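Notebook – natural dye bench, July

Weld, second go

Weld bath back on at 9 this morning with the stalks Tassanee Nuchit brought over from Zirkdale. So much better than the spring lot! The leaves are still green right up to the flower spikes and the whole room smells of cabbage and hay, and I have decided I like it.

Chopped everything small this time and soaked it overnight in the Clorcombe tap water, which is hard enough to fur a kettle in a fortnight. Weld loves chalk, so for once our pipes are on our side. Kept the pot below a simmer. Last time I let it bubble and the yellow went to mustard before lunch.

Samples so far:
Wool, alum mordant, first dip – a proper lemon, almost loud.
Wool, second dip in the same bath – softer, like the inside of a banana skin. Tassanee prefers it to the first.
Silk scrap – glows. I keep picking it up.
Cotton – pale and patchy. My scouring, I think, not the plant.

Takumi Tsuji asked whether the greys from the oak gall pot would take a yellow on top. Yes, try it! Iron first and weld after ought to give an olive, and if it comes out muddy we still learn something. He has the De Graaf book with the old recipes in it, and there is a page on olives with a note in the margin saying "more patience". Must copy that out.

Large table is nearly clear, with the dark grey towel and a small cup, folded into a long strip, so skeins can be laid out there for labelling.

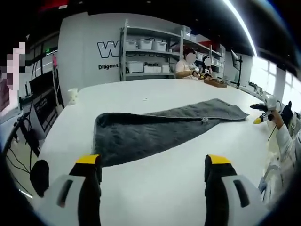
Light test

Cut 7 strips from the first-dip wool and pinned them in the south window, half of each under card. Gateo thread for the labels, tied through the corner, as pencil on paper tags faded last summer and we lost track of which was which.

To do: scour the cotton again, 2 hours with soda this time. Strain the spent weld and keep the liquor for Takumi's olive. Ask Tassanee if there is any more weld coming before it sets seed.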